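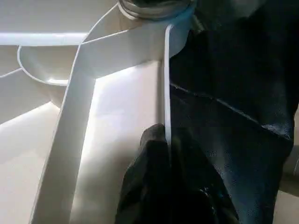 Selling a house fast is mostly a matter of drawers. Agents will tell you paint, or flowers in the hall, and fine, do those. But buyers open things. Nizar Awad has been staging homes in the Ornov hills for 14 years and he starts every job in the kitchen, pulling out whatever pulls out. White trays with raised dividers, the molded sort with one long deep compartment down the middle, are what he likes to see when a drawer slides open. Pale, smooth, easy to wipe. Reads as clean even to someone who has already looked at six houses that afternoon and has stopped reading much of anything.

I followed him around for most of October. Four houses, one condo, a lot of gas station coffee.

The Saliba place

Three bedrooms at the end of a gravel road. Owners already moved out, half their stuff still in. Awad walks it once without talking. Then again with a roll of blue tape, and whatever gets tape goes to storage. Two recliners. A treadmill. Every single fridge magnet. The sellers had budgeted $3,895 for staging and he spent less than that, $2,716, most of it on a cleaning crew and a proper mattress for the main bedroom. People sit on beds, he said. They sit down and they feel air mattress and that's the end of the tour.

The dining room got nothing at all. Bare floor, clean windows, one lamp. I asked if that wasn't a bit sad. He shrugged. Said a big empty room is the only thing in a small house nobody can buy at the store.

What he won't do: fake books, bowls of lemons, the word "gather" on any wall. He has a garage full of lamps, all bought used, and swaps bulbs til every room in the house matches. Took him most of a morning at Saliba. I couldn't see the diffrence until he put one of the old bulbs back in, and then I couldn't stop seeing it.

Who pays

Usually the seller. Sometimes the agent, if the listing has gone stale. Nizar Harb (no relation, same first name, they get each others mail) runs the Tralik office of Judavon Realty and pays for staging himself on maybe one listing in five. Small stuff. He'll put up $300 for the front porch and call it a day. New mat, new house numbers, a plant in a heavy pot so the wind leaves it alone. "They stand there while I fight with the lockbox," Harb said. "That's a long time to look at a dirty mat."

Plastic furniture is where the two of them argue. Harb thinks it looks cheap in listing photos. Awad will happily use it out back. White molded panels, tube legs that fit into rounded sockets, light enough to carry through a side gate alone. Wipes down in a minute, and it shows a buyer where breakfast goes.
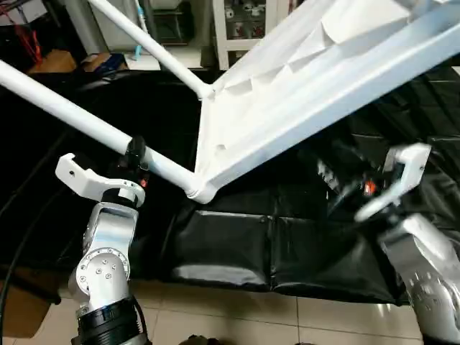
If you're doing it yourself

Start a month out, longer if there's a basement. Closets first, down to half full. Then under the sinks. Take the shower curtain down and buy a new plain one. Leave one good knife and one cutting board on the counter and put the toaster away, yes, every morning. Cats to a friend's house before showings, litter box too.

And get someone who doesn't love you to walk through the front door and tell you what it smells like.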